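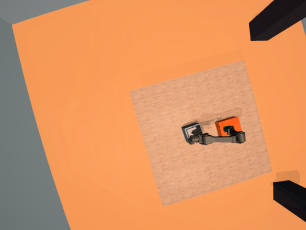 Is the new Florko chapter worth starting if you never finished the first two?
Start with chapter one, it's free right now on both phone and tablet, and the third one leans hard on a trick you learn in the second. You can skip the bonus rooms.

OK so, quick one this time, I'm behind on everything. 9 August 2020 and my guide for Florko 3 is still only half typed up. Levels 1 to 24 are on the site. The rest are in a notebook, coming as fast as I can type.

For anyone new: Florko is the sliding puzzle one with the bridges. You swipe a row, the whole row moves, anything hanging off the end wraps around to the other side. Simple for ten levels. Then come the locked tiles. Then the tiles that only move every other turn, and that's where my email fills up.

Most asked about: level 19. Don't touch the top row. Really. Slide the third row left twice, then the second column down once, then go back and do the third row again. The key drops in by itself. If you moved the top row already, restart, there is no way back from it that I've found.

Level 22 has a bug on older tablets where the last bridge doesn't draw. It's still there, you can walk on it. Morin (the developers) say a fix is in teh next update, no date.

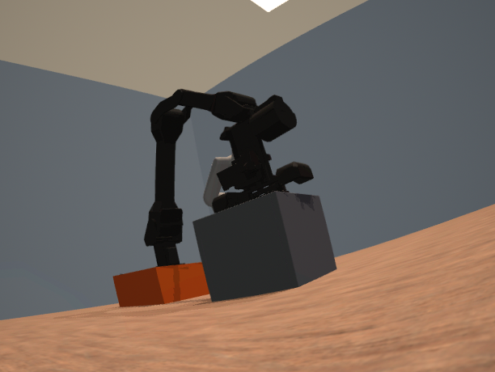 More guides on the way this month.

Other stuff. Cakine got its daily puzzle mode at last. 500 coins for your first clear of the day, 1,000 if you do it without a hint. Coins only buy hints and backgrounds so no pressure, but I've been doing it over breakfast every day and I'm sitting on 2,703 with nothing I want to spend them on. The green background is 590 and looks the same as the free one to me.

Daily puzzles get harder through the week. The early ones take two minutes. The last one had me going for most of an evening and I still used a hint, so no 1,000 for me.

Ovidico: yes I know. Lots of you asked. I've played the demo and liked it alot, the rotating rooms are clever and the hint system doesn't just hand you the answer. But it's PC only for now and I'd rather get the Florko pages finished first. The full walkthrough will have to wait until January when the mobile version is supposed to be out. If you're stuck in the demo, the clock room code comes from the shadows on the floor, read them from the door side.

Corrections: step four for Florko level 11 said right, should be left. Fixed. Thanks to the many, many people who wrote in.

Back to typing. Levels 25 to 30 next, then the bonus rooms if my wrists hold up.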